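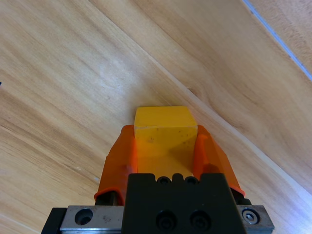 Minutes, manipulation group, April meeting

Present: Trygve Haugland (chair), Vasilis Hoxha (minutes), both people from the Ostapchuk lab, the two master students. Hurkley sent nobody this time but asked to receive the minutes.

Start 10:05, small meeting room.

1. Minutes of the previous meeting

Accepted with one correction. In point 3 it was written that the wrist camera is calibrated every week. It should say every time the gripper is taken off. Vasilis has changed the text in the shared folder.

2. Grasp check from the wrist camera

Vasilis presented the result of the block series. The question is the same as in winter: can we decide from one wrist image, taken after the fingers close and before the arm lifts, if the grasp will hold? Until now we use the finger width and the motor current, and both of these are poor when the object is small and the pads are soft.

The series has 887 grasps on small wooden cubes, all on the wooden table, all with the orange pads. From these, 479 were used for training and the rest was kept in two parts. One part is for choosing the threshold. The other part, 222 grasps, was not opened until last week, and the numbers below are only from this part.

The method was explained again for the new student. The image is cropped to the region between the pads. The network (we call it Lorar in the code, the name stays for now) gives one score. If the score is under the threshold, the arm opens the fingers and tries again from a slightly different angle. A grasp is labeled as good when the cube is still in the fingers after the lift and a short shake.

Result: on the 222 grasps the image score made 9 wrong decisions. Most of them are of the same kind, the cube is turned a little between the pads and only the edge is touching on one side. From the wrist it looks almost the same as a straight grasp. Vasilis showed several of these on the screen and the people in the room did not agree on them either.

Trygve asked if the network looks at the cube or at the pads. The pads bend outward when they are loaded, so it is possible that it reads only the shape of the pads. Vasilis thinks it is a mix. He covered the cube with a gray square in the test images and the score became worse, but it was still better than chance. He did not repeat this with the pads covered. He will do it before the next meeting.

The Ostapchuk side said that if the pads alone are enough, this is good news for them, as they want to use the check on objects of many shapes. Trygve answered that it is too early to say this, we have one shape only. It was agreed to write in the report "tested on cubes" and not "tested on small objects".

3. The pads

The translucent pads let the light through, and the dark finger behind them can be seen in the images. One student asked if this disturbs the network. No one has measured it. The opaque pads from Gustutik are thicker and the cube would sit in a different height, so a direct comparison is not fair without a new calibration.

Discussion about wear. The pads become less smooth after many grasps and the reflections change. Vasilis proposed to write the pad change into the log, with the grasp number, so we can see later if the score is drifting. Agreed. The log file gets a new column, and the old entries stay empty in this column. They are not to be filled in from memory.

4. Table and light

The light from above gives a pale glare on one side of the table in some images. Trygve wanted a matte cloth over the table. The Ostapchuk lab was against it, because their table has no cloth and the data should be usable in both places. After some discussion: no cloth in the main series. One short extra series with cloth will be made, the same cubes and the same positions, and kept in a separate folder.

The long seam in the table top was also mentioned. All start positions were chosen by hand, and Vasilis said he probably avoided the seam without thinking about it. In the next series the positions come from the script.

5. Cubes

Some of the cubes have small dark specks and worn faces. Proposal from the students to buy new ones. Not accepted. Trygve prefers to keep the used ones and to add new ones beside them, with the color and the condition written in the log.

6. Report for Hurkley

They want two pages. Vasilis writes the method and the result, Trygve writes the part on limits. The wrong decisions should be shown as pictures and not only as a number. Trygve asked to put the threshold in the text too, last time it was missing and they had to write to us for it.

The Ostapchuk lab will read the draft. They need four working days.

7. Other

The gripper rail needs cleaning, there are smudges on it. The students do it together with the next calibration, so that the gripper is taken off only once.

The disk on the recording computer is nearly full. Raw video from the winter series may be deleted after the single images are checked. Trygve checks, the students delete.

Tasks

Vasilis: test with the pads covered; new column in the log; method and result for the report.
Trygve: limits for the report; check of the winter images.
Students: cloth series; script for random positions; cleaning and calibration.
Ostapchuk lab: comments on the draft; list of the next object shapes, with sizes.

End 11:20. Next meeting in the same room, the time will be sent by mail.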